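Dustpan leaves a line of fine dust no matter what. Am I the problem?

Posted by Marta Romaniuk

I moved into a place with 600 square feet of old floorboards and a gap between every pair of them. Sweeping goes fine until the last step. I push the pile into the dustpan, lift it, and there's a thin gray line where the edge was. I back up, sweep again, and get a thinner line. I have followed that line all the way to the front door.

The pan is hard plastic, a Skernard, and came free with the broom. Do I need one with a rubber lip, or is there a technique I missed by not paying attention as a child?

skernard_survivor

I had the same pan. The front edge on mine had a bow in it you could slide a coin under. Lay yours on a countertop and look for daylight. If you see any, no technique will save you.

Get one with a soft lip and store it hanging up. Mine stood on its lip in a closet for one winter and came out curled like old toast.
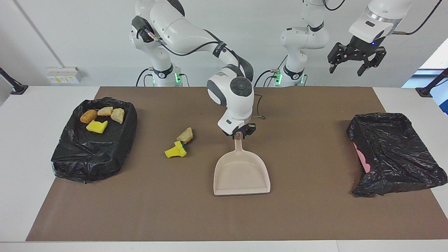 A pale beige dustpan, held by the handle.

If you don't want to buy anything, wet the edge of a sheet of newspaper, stick it to the floor and sweep onto that. Fold it up and throw it out. My grandmother did this for 40 years and owned a perfectly good dustpan the whole time – I never asked.

Brendel Hollow

Vacuum.

lowpile

Turn the pan a quarter turn between passes so you aren't chasing the line in one direction. Also, short strokes. Long ones throw the fine stuff over the lip and then you blame the lip. The last bit I get with a damp paper towel, like everyone else who says they don't.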